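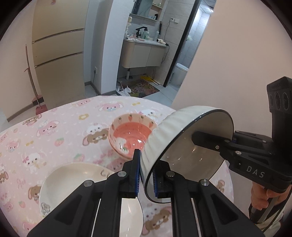

Nivora Hand Gripper Kit

Two-finger gripper you hold and squeeze, for recording grasps by hand or for bolting to a small arm later. Sold as a kit for home and shared workshop builds. The same parts make a left or a right unit.

Price: $299 single, $600 for a pair with the hard case
In stock: 2 pairs, singles ship from March

What you get
Black frame and handle, pre-drilled
Linkage arms with round-head screws
Two fingers with ridged pads (blue)
Camera bracket and cable clips
Printed build sheet, 193 steps

You supply a hex key set, thread locker and a camera. A soldering iron is only needed if you add the trigger switch.

Build notes
Leave the linkage screws a quarter turn loose until both fingers close evenly, then tighten them in pairs. Press the pads on last. Glazed bowls and mugs are a good first test: grip the rim, tilt slowly, and keep the other hand under it. Pads wear out with use and are sold separately.

The Lidura wrist plate fits without drilling. The older Vávra plate needs two new holes.

Returns accepted on unbuilt kits only.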